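Notebook – play kitchen, shelf-life of the small parts
31 January 2021

Went back over the kitchen unit this morning because Vsevolod Vakulenko is keen to call the layout settled. I am not. He has a note from July saying the pieces "stay where children put them", and I would like to know which children he had in mind.

My doubts, in the order they came to me. The sink is a good shape, farmhouse style with a tall curved tap, but it collects anything round. The purple ball is in there again. Vsevolod counts that as play value. I count it as a ball in a sink. The aubergine has been left on the hob, hard up against the sink rim, and I can't see the sense in a hob that doubles as a parking place for vegetables. The lemon is in the steel pot on the back right burner. Fine, I suppose, if you like lemon.

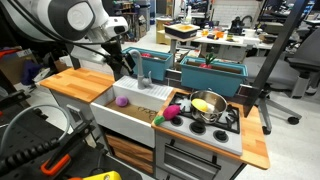 The Gurnix sheet claims a full set can be put away in 14 minutes. I don't believe it. My own go took 16, and I knew where everything lived. The sheet also never says what "away" means. If a radish standing in a teal planter is away, then so is everything else in the room.

I do like the planters. They give the root veg somewhere to be, and they sit behind the worktops out of the way of elbows. Whether a small child can reach the one behind the stove without leaning over the pot is another matter, and Vellari's drawings dodge it completely.

Prices: Fedoruk quoted 3,145 for the unit with both wooden worktops, 1,894 without the extras. The gap seems steep for what are mostly planters and pretend food. Asked for a breakdown, got a brochure.

To do – try a lower planter. Measure the reach over the hob. Ask V. where the July note came from before it gets quoted again.

Wisidholm workshop notebook – contact the workshop office | © Wisidholm 2021 | Back to top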